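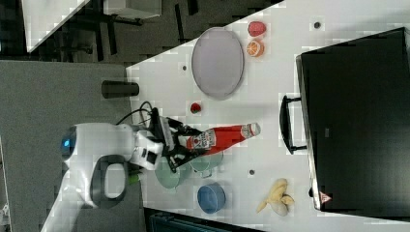

Play kitchen bits: keeping them clean and all in one place

Posted 9/12/18 in Toys and Playroom, 7 comments

Quick one this week, kitchen's a tip and I'm typing with one hand. Got asked for the play food post again so have finally written it up. Mostly soft food and plastic bowls, the sort of thing that ends up under the sofa.

Sort first

Everything out on a table. All of it. Bowls and plates in one lot, cups in another, soft food in a third, and then whatever's left (there will be a sock). Check the toy oven and the bottom of the pushchair before you start or you'll be doing this twice.

Broken plastic goes straight in the bin. Anything with a split edge too.

Bowls, plates, cups

Hot water, washing up liquid, old toothbrush for round the rims. See-through ones show every smear so do those first while the water's clean. Cups want a bottle brush, felt tip gets right down in the bottom. Leave it all upside down on a tea towel overnight.

Stickers: cooking oil on a bit of kitchen roll, leave it, rub, wash again. Don't go at it with a knife, you'll scratch it and then the scratch goes grey.

Dishwasher? Top rack, and only if the bottom of the bowl says so. I lost 2 plates that way in May. Went like crisps.

Soft food

Read the tag first. If there's no tag treat it as surface wash only. Some soft food has card or foam inside and you can't tell till it's been soaked and gone lumpy.

Lint roller all over, then a damp cloth with a drop of wool wash. Dab. Work with the pile, not accross it. Red needs a test patch somewhere out of sight, underneath usually. White cloth, press, count to ten, look at the cloth. If it's pink stop there and just brush it.

Bottles and anything tall, dry them standing up with space round them. Not on the radiator. Bananas, if yours is the kind that peels, open it right out to dry.

Sewn labels and embroidery

The fiddly bit. A barely damp cotton bud and go round the edge of the label, then along the stiching in the direction it's sewn. Loose thread: don't pull it and don't snip it short. Needle through to the back, little knot, done. Black thread sitting next to cream fabric is the one to be careful with. Blot as you go.

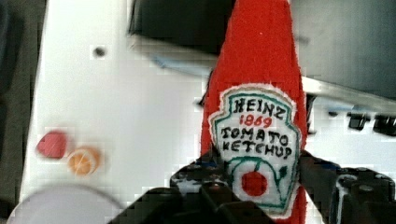
Can I put a fuzzy toy bottle through the washing machine if it's in a pillowcase?

Only if the care tag says machine wash, and even then a cool gentle cycle with a low spin. Tie the pillowcase shut with a hair bobble. With no tag, stick to the damp cloth.

Storage

Tried all sorts. What's stuck is three shallow tubs, no lids. One for crockery, one for fruit and veg, one for sauces and everything else. Lids just get sat on. I use the Faltano ones, 194 mm deep, they slide under the toy sink with a bit to spare. Deep boxes are hopeless, whatever they want is at the bottom and the whole lot gets tipped out.

Stack bowls inside each other, biggest at the bottom, and stand plates on edge down the side like records. Soft fruit on top of nothing heavy. A squashed strawberry stays squashed for ages.

Labels on the tubs: a drawing works better than a word. Mine's meant to be an orange slice. Gets called the wheel box.

How often

Bowls and cups once a week if they get used with real water or real raisins. Soft food every couple of months, or after a cold's been round. Lint roller any time you're passing.

Smells

Bicarb in a bag, food in, shake, leave till morning, brush off outside. Do it on a dry day.

Next week, dolls' hair. Bring conditioner.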